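About Drirow Basketball

Drirow is a community basketball club and coaching program based in Odatdale. We run domestic competitions, a learn-to-play program for the under-eights, wheelchair basketball, and a rep squad that travels a lot further than our parents probably expected when they signed up!

How we started

The club began with one hired court, a bag of second-hand balls and a handful of families who were sick of driving an hour each way for a game. Ourania Vlachopoulos had played at state level and was teaching PE at the time. She offered to run a Saturday-style clinic after school, and 52 kids turned up to the first one. She is still our head coach, and she still runs the beginners' session herself (it's her favourite part of the week and she won't hand it over to anyone).

These days we have 79 teams across the junior and senior grades, and we play out of two venues, the Sotiropoulos Stadium on the east side of town and the smaller Oneser Hall near the river. 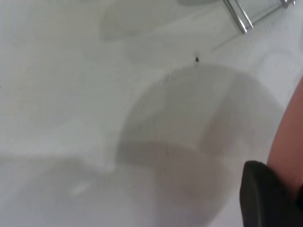 A white surface with a soft grey shadow.

How we coach

Everybody gets court time. In the under-tens we rotate every four minutes, no matter what the scoreboard says, and we don't keep a ladder until the under-twelves. Our coaches work from one shared playbook, so a kid who moves up an age group already knows the calls and can get straight into it. We love a fast game, we love a bounce pass, and we will cheer like mad for a good screen.

For older players who want more, the rep program trains twice a week from December, with tryouts open to anyone registered with the club. You don't need to have played rep before. Some of our best defenders came across from netball and had never shot a three in their lives.
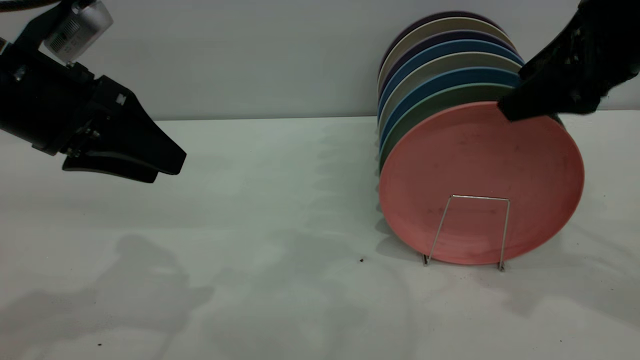
Pink plate and black grippers at the table.

Getting involved

New players can join at any point in the season and your first two sessions are free. Bring runners, a water bottle and a singlet if you've got one. We have loaner balls in every size, and sports chairs for anyone wanting to try the wheelchair program.

We're always keen to hear from referees too. We'll cover your course, pair you with an experienced ref for your first month and pay you from your first game.

Registration desk: Oneser Hall, weekday afternoons during school term.

Page updated 01/10/2021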